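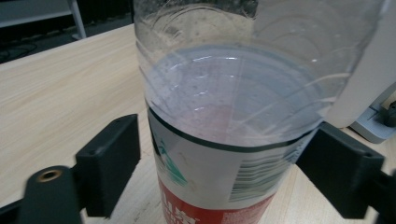 The Long Way Back for an Empty Bottle

Northorpe started its bottle deposit in February, and the town is still getting used to it. Shoppers pay a little extra at the register and get it back when they return the empty. The program covers plastic bottles up to 2,000 milliliters. Glass will come later, if the council agrees.

Inês Abreu runs the return counter on MacLeish Street. She opens at 7 a.m. and there is often a line by then. In the first month the counter took in more than 2,380 bottles, most of them the 500-milliliter kind.

"People bring them in half full," she says. "We pour them out in the back, but it slows everything down."
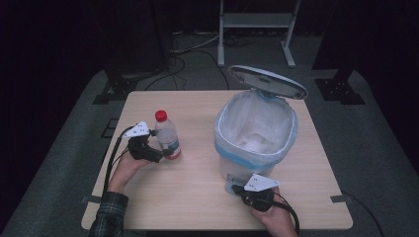
The bottles go by truck to a sorting plant in Neditz, 14 miles away. Labels can stay on. Crushed bottles are a problem – the reader at the counter needs to find the code, and a folded label will stop it.

Small stores were against the plan at first. Stenunlow, a grocery with two aisles and no back room, asked to be left out and was given a year to decide. 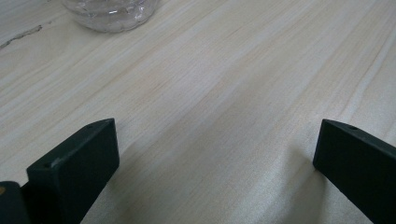
Clear plastic is what the plant wants most. Colored plastic sells for less and has fewer buyers. A see-through container like the one on the pale wood table can be made into food packaging again if it arrives clean. Green and brown ones mostly end up as strapping or carpet fiber, and Neditz ships those out twice a month.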